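Sorting the cable box

I have been putting off the cable box since March. It is a clear plastic bin that lived on the closet floor under the coats, and every charger, cord and adapter in the apartment went into it for years. I wanted to do it on Sunday in one sitting, with everything out where I could see it, so I started with the USB cords because they make up most of the pile. The thin black ones are the worst. One like the cable here, with the small black plug and the silver end, looks the same as any other until you try it, and I had a whole nest of them.
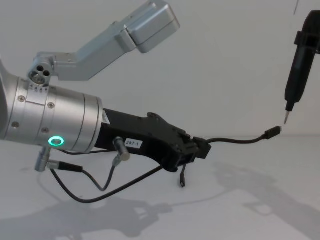 My first pass was by plug. Regular USB on one side, the newer oval kind on another, then a heap for anything I couldn't name. That took most of the morning. The second pass was slower. I plugged each cord into the same wall charger and the same old phone and gave it a minute. If the phone didn't charge, or only charged when I held the cord at an angle, it went in the recycling bag. I ended up tossing 17, which was more than I expected.

The rest I coiled and tied. I used to use rubber bands but they dry out and stick to the cord, so I bought a roll of hook and loop tape from Trurnico and cut it into short strips. It's fine. The edges fray a little. Thin cords I wrap around three fingers and thicker ones around my whole hand. Don't wrap them tight around the charger brick, that's how I killed the one for my laptop.

For labels I used masking tape folded over near the plug with the name of the thing written on it. Kittipong Limsakul, who I shared an office with at Macapagal, did this with every cord he owned and I thought it was too much at the time. I borrowed a printed label maker once and didn't like it, the tape was too stiff for thin cords and popped open.

Everything I kept went into a drawer organizer with 24 slots. Nearly all of them are full. The long extension cords don't fit, so those are still in the bin, along with a Gindano power brick that I can't match to anything. I'll give that one until the end of the year.

Next is the drawer with the batteries.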